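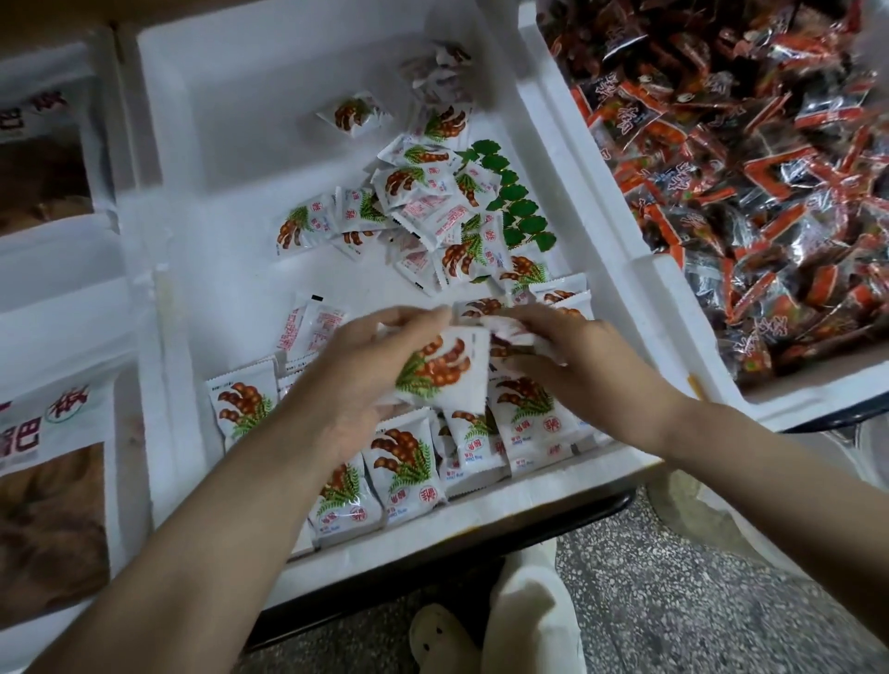 Figure 7.1 Individually sealed tamarind snacks being arranged by hand in a foam display box.

Chapter 7
Choosing a Packing Aid for Small Pouches

Loose-weight snack counters sell from open boxes. The front rows of each box are set upright or laid in overlapping lines with the printed faces showing, and the rest of the stock is left in a heap behind them. The work is light, but it is repeated all day, and it is one of the tasks that suppliers of small automation now offer to take over.

This chapter reviews one such offer, the Hemden tray-filling kit sold by Osteva. The kit has three main parts: a bench arm with a suction tool, an overhead camera, and a controller with software for learning new pouches. Osteva sells it outright or under a monthly service plan. We use it as the running case because its manual is clear and its limits are easy to test with ordinary stock.

7.1 What the kit has to do

A pillow pouch is harder to handle than a carton. The film wrinkles, the contents shift, and the crimped ends bend when they touch a neighbor. A suction cup that seals well on a flat panel may leak on a crease. The camera must also tell the front of a pouch from the back, and clear film over dark contents gives strong reflections under store lighting.

The trial described here was run by Theerawat Wattanapong at the Quintanilla packing room. The Hemden was given 500 pouches of one kind, placed in a heap at one end of a foam box, and told to lay them in face-up rows at the other end. It placed 7 pouches a minute. Of the 500, it left 36 that it could not pick, most of them lying on edge against the wall of the box. These were finished by hand.
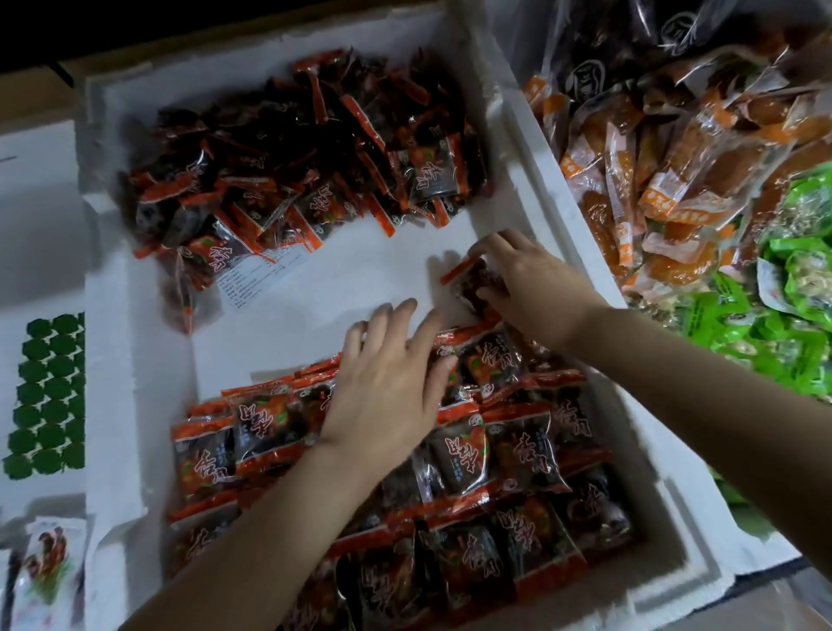
Can the kit work from the same box it is filling?
It can when the heap and the rows are kept apart by a clear strip of floor, which the software uses as a boundary. When the heap slides into the rows, the controller stops and asks for an operator.

7.2 Teaching a new pouch

Each product must be taught before it can be packed. The operator lays one pouch face up under the camera, then face down, and enters its weight. Osteva supplies two suction cups with the kit, and the softer one was used for all clear-film pouches in the trial. Glossy stock also needed the shade that clips over the lamp. The shade is sold separately and should be counted in any price comparison.

7.3 Comparing offers

The main rival in this size is the Sarkex, which uses a two-finger tool in place of suction. It grips a pouch by the crimped end and copes better with creased film, but it needs space between pouches to let the fingers in and cannot close up a tight row. A buyer should ask both suppliers for a run on the buyer's own stock, in the buyer's own boxes, with the heap left as it falls. Section 7.4 sets out a form for recording the results.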